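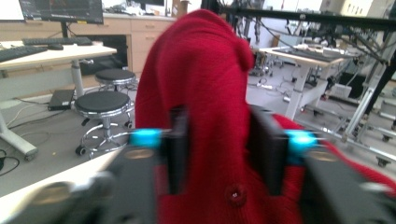 *Red knit with its round button, held up in a fold.*

I've got a Tallari plug in nearly every room now, and for a good few months I spent my evenings swearing at them. They'd drop off the Wi-Fi, the lamp would stay on all night, and the app would just sit there spinning. So these are the bits that sorted it for me.

**Split your Wi-Fi names.** Most smart plugs only want the slower 2.4GHz band. I gave mine its own name in the router settings and the hall plug joined in 10 seconds — it had been sulking since February!

**Name things plainly.** "Lamp" is no good if you've got 5 of them. I use room first, then thing: kitchen kettle, landing lamp.

**Don't hide a plug behind the telly.** Mine was wedged behind a big Drotum set and barely got a signal. A short extension lead brought it out to the side (check the rating on the lead first, and never run a heater off one).
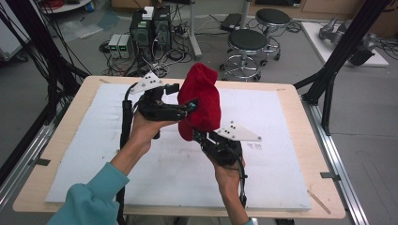

A reader called this fussy and said a second-hand Plindov mesh kit fixed every dropout in the house without renaming a thing. Fair enough, though mesh costs more than an extension lead.

**Write down the reset.** On mine you hold the button until the light blinks fast. I've stuck a note inside the fuse box door.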